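11 October 2025

Reopening survey, coding day. Finished the last of the Hindale returns this morning. That closes the parent questionnaires on how the school closures ended, apart from the late ones from Yensuk.

Coded 100 forms today. Question 7 is still the slow one - parents were asked who they thought made the decision to reopen, and many name the court, the county and the school in the same answer. I have allowed more than one code per form. Please do the same with the Jandine batch or the tables won't match.

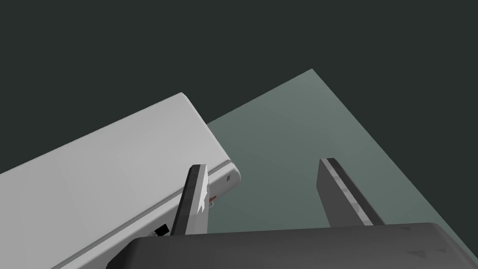

Ran the double-coding check on 50 forms from Akia. Most of the differences were between "isolation" and "low mood". The codebook wording is loose there. Changed it so that "isolation" needs a mention of friends, classmates or being alone. Old version kept in the drafts folder.

The court papers are a separate job. The order and the parents' statements are scanned but not searchable - 3,000 pages, and the text recognition fails on the stamped ones. Left it running on the second machine.

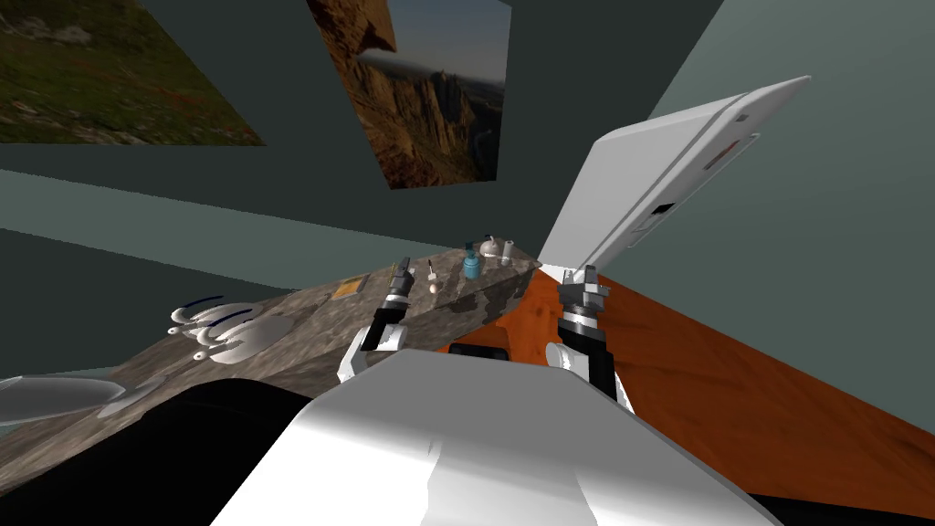

To do: ask Yensuk for the missing attendance sheets. Their covering letter says they were enclosed, but I can't find them in either box. Also check whether the Hindale dates are term dates or calendar dates.

Draft tables due in December. Haven't started on the footnotes.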